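Re: [rundisbridge-home] Blue tape and matte white paint

June 17, 2019 — by Jolien Dierckx

4 min read

Ruoxi Xiong wrote:

> Hello all,
>
> I am going to repaint the table from the back bedroom in matte white and would like some advice on tape before I open the can. Last year I used the cheap tan masking tape on a bookcase. I left it on too long and it took me a whole evening to scrape the glue off with my thumbnail.
>
> Three questions. Does the blue tape leave glue behind if it stays on for a few days? How do you get it to go around something with corners, like the table legs and the little metal brackets, without it bunching up? And has anyone put felt pads on something they also had to tape? The pads on my table are old and gray and I can't decide if they should come off first.
>
> I have the primer already. The paint is from Kalovmont and it says matte but the lid looks a bit shiny to me.
>
> Thanks,
> Ruoxi

Hi Ruoxi,

I did a desk and two shelves in matte white this spring, so most of this is fresh.

On the glue, the blue tape has been fine for me as long as it stays out of the sun. I had one strip on a desk leg for 2 weeks while we were away and it peeled off clean. The strip by the window was a different matter. It had dried onto the wood and came off in little pieces, and I had to go over the spot with a rag and some cooking oil. Then the oil has to be washed off with dish soap or the paint won't stick. If your table is going to stand near a window, hang a sheet over it or take the tape off early.

Don't go by the date on the roll either. A roll that has been rolling around in a drawer picks up dust on the sides, and that dust is right at the edge where you want your clean line. Wipe the sides before you start. If the tape tears crosswise every time you pull, the roll is too old and you should get another one.

For going around corners, use short pieces. I know the temptation is to keep winding from the roll until the whole thing is covered, and for plain protection that works fine. It will be lumpy and you will get folds, mostly where the shape gets narrower, and for keeping scratches and drips off it doesn't matter. Where it does matter is any place the paint stops. A fold there makes a small tunnel and the paint runs right in.
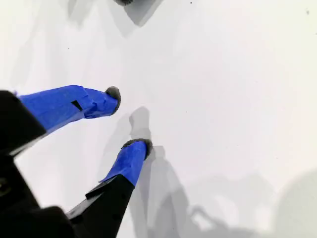

Blue painter's tape, creased where the layers overlap.

So at the paint line I lay one flat piece first, press it down with the back of a spoon, and only then wrap the rest however it wants to go. On a leg that tapers, cut the piece at a slant so it follows the narrowing. Look for gaps when you are done as well. A small corner of dark wood or metal showing between two pieces of blue is easy to miss when you are working close up, and quite easy to see once there is white paint on it. I walk around the table once with a lamp before opening the can.

For the brackets, I would unscrew them. It is 3 screws each on most tables of that type and it takes less time than taping. If a screw is stuck, tape over the bracket in two pieces and trim with a sharp blade, lightly, so you don't score what is underneath.

As for the felt pads, take them off if they are as old as you say. New ones go on after the paint has hardened, and I would give that a full week even if the can says less. Matte white marks easily in the first days — I put a flower pot on my desk too soon and the ring is still there. If the pads are glued on hard and you want to keep them, tape up to the edge of the pad but not over it. Blue tape pulls the fuzz off felt, and then the pad is thin on one side and the table rocks.

The Kalovmont paint I haven't used. Jiang on Mill Lane will stir a can and put a dab on a card for you if you ask. Let it dry overnight before you judge the shine.

One more thing, on pulling the tape. I pull while the last coat is still a little soft, back over itself at a low angle and slowly. If the paint has gone hard, run a blade along the edge first.

I have most of a roll left and a half sheet of gray felt you are welcome to. I can leave them in the box by our side door.

Jolien

P.S. Sand between coats with something fine. I started with 64 grit by mistake on the first shelf and you can still feel it with your hand.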